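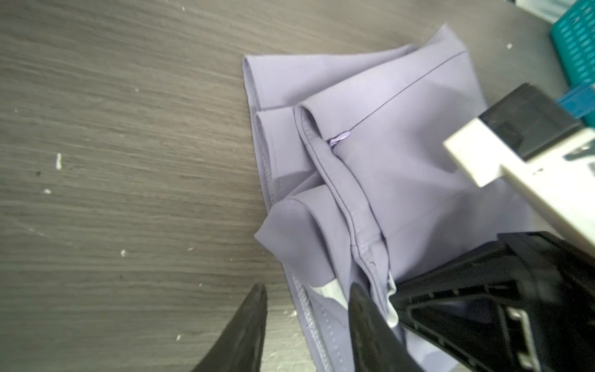

The Drustitura is a table for folding clothes on, and we love it. It started out as a bench for the back rooms of clothes shops, and then people who had used one at work began asking if they could have one at home. Its grey wood-grain top is a calm sort of background, and that turns out to matter when you spend an hour at it. Pale, smooth things such as the lavender piece with the little matching zip pull show up clearly against it, seams and hems and all, so you can find an edge quickly and get it lined up before the next fold. Try doing that on a patterned bedspread!

We sell it in two lengths. The standard top is 1,556 mm long and takes a pair of adult trousers laid out flat with room beside them for a finished pile. The long one is 2,000 mm, and that's the one to go for if two people will be working side by side, or if you do bedding. Both are 628 mm from front to back. We've been asked for a deeper version more than once, and for a while we did offer one, but shorter people found themselves leaning over to reach the far edge and we dropped it.

The surface

Smooth enough that a sleeve slides when you pull it, with just enough grip that a silky blouse stays where you put it down. The edges are rounded over on all four sides, and the corners too, so tights and fine knits don't snag as they come across. Wipe it with a damp cloth and a drop of washing-up liquid. Please don't iron straight on it -- use the Nunus pad, which sits on top and rolls up afterwards.

Legs and height

The legs adjust in 4 steps, each with a click you can hear. Set the top level with your hip bone to begin with and work like that for a week before you change anything. Most people end up one step higher than they expected. If your floor slopes (ours does, badly), each foot also has its own screw for levelling, and you can turn it by hand with the table standing up.

It comes flat in one box with the legs separate. Putting it together takes one Allen key, which is in the bag with the feet. The long version is heavy, so have someone on the other end when you turn it over.

What goes well on it

Shirts and tea towels will go well on anything. Where the Drustitura earns its space is with bulky stuff: hoodies, dressing gowns, towels, and above all jeans, with those thick side seams and a waistband that wants to spring back open. You need a surface that doesn't bounce when you press down with your forearm. There's a steel rail under the middle of the top for exactly this, and you can lean on it properly.
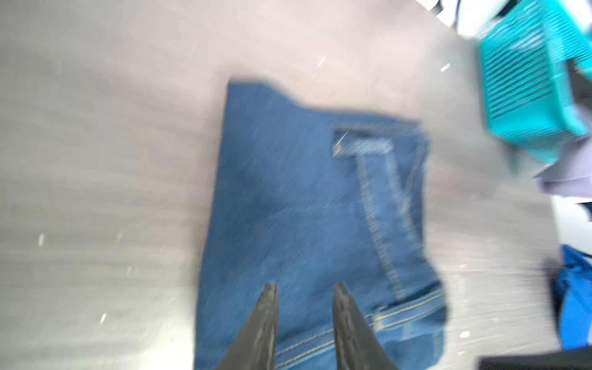 Renu Chaudhary wrote to us in September to say that she had moved hers from the spare room to the landing and now does the whole family's washing there in one go, with the piles lined up in the order of the bedroom doors. Her one grumble was that the standard length had no hook for hangers. Fair point, and the hook rail is now an extra for both sizes. It clips under either short end and doesn't need any drilling, so it fits older tables as well.

Extras

Hook rail, as above.
Nunus ironing pad, cut to either length.
Thakur basket shelf, which hangs below the top and holds one big basket or two small ones. It does take away some knee room if you like to sit on a stool.
Spare feet, in a bag with the screws.

Colour

Grey wood-grain only at the moment. We tried white and it was very smart for a fortnight, but white socks and white pillowcases vanished on it, and you could see every bit of fluff from dark ones. Reece Rowbotham would like to see a green one. We're thinking about it!

Ordering

Zenside packs these at the workshop and sends them out by van. Orders in before noon usually leave the next morning. Quote part number 628 for the standard top if you're ringing up, and tell us if there are stairs or a tight hallway at your end, as the long box doesn't bend round corners. You can also come and try one, so bring a bag of your own washing and stay as long as you like.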